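Profit is the wrong place to look

Every February the energy companies publish their results, and every February the same argument follows. One side says the profits are too high and should be taxed. The other side says profits pay for pensions and investment, and that a bad year always comes round again. Both sides quote the headline figure. I have come to think the headline figure is the least useful number in the whole report.

Take Holmgren, which has run the gas storage site and the two tank farms outside Dorville for as long as I have lived in the county. Last year it made a loss on paper. The year before that it made a healthy profit. Very little changed at Dorville between the two. The same tankers went in and out of the gate, the same shifts were worked, and the dividend was paid in both years. What changed was the value the company put on assets it had bought when oil was dear, and on a stake in Kitard, the pipeline operator, which it has now written down twice.

A write-down is a proper thing for a company to make. If something is worth less than you said it was, you should say so. But it costs no cash in the year it is made, and it tells a resident or a customer next to nothing about how the business is being run. The loss let the board speak of a difficult year and freeze wages. The profit, when it returns, will be described as a recovery.

The number I would put on the front page is the one for decommissioning. In Holmgren's last report it is in a note towards the back. It is the money the company expects to spend on taking its sites apart and cleaning the ground beneath them. The note says the sum has been "reviewed in line with current estimates", and that is all it says. There is no list of sites and no timetable. The discount rate was changed, which made the bill look smaller, and the change gets one sentence.

This matters because of what happened at the old Zotutel depot on the east side of town. Zotutel stored heating oil there until it was sold, and sold again, and the last owner had almost nothing in the bank when it closed. The council found itself responsible for a fenced yard with 12 tanks in it. Work on the soil has been put off three times. People who live on the lane beside it have been told not to grow vegetables, and they still pay full council tax. 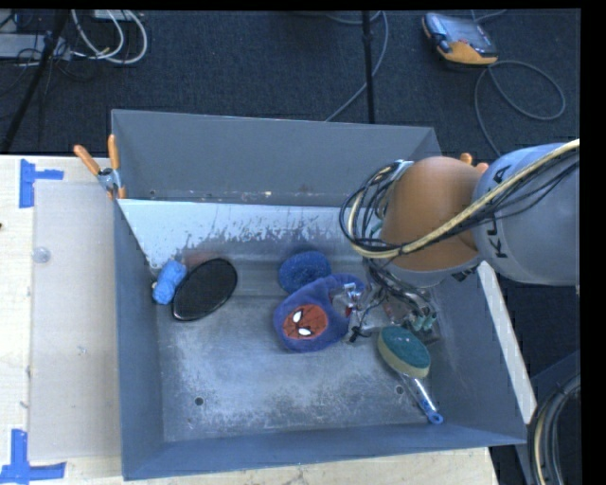
Vol. 9, No. 2, page 14

I don't claim that Holmgren is about to go the same way. It is a far bigger firm, it employs 1758 people, and it has met its bills so far. But a company's promise to clean up is only as good as the company on the day the work falls due, and that day may be thirty years off. By then the Dorville site could belong to someone we haven't heard of. Sites near the end of their lives are usually sold to smaller firms, and smaller firms are the ones that fail.

The remedy is a dull one. Companies that store or handle fuel should pay into a separate fund while the site is earning, so much a year, held by a trustee and beyond the reach of shareholders or creditors. The fund should go with the site when the site is sold. Landfill operators already live with something of the kind, and so do quarries in some places. The usual reply is that it ties up money which could be invested. It does. That is the purpose of it.

I would also ask for the estimate to be published site by site. When I wrote to Holmgren to ask what it had set aside for Dorville, I was told the figure was commercially sensitive. I can't see who would gain from knowing it, apart from the people who live next to the tanks and the council that may one day own them.

There will be objections about jobs, and they deserve an answer. Clearing a fuel site is skilled work and takes years. A town with money put by for it can plan that work and train people to do it. The east side of Dorville has had a fence and a warning sign for most of a decade, and neither has employed anyone.

Holmgren's annual meeting is in March. Anyone with 100 shares or just one can put a question to the board, and I hope somebody will ask about the note at the back before they ask about the dividend.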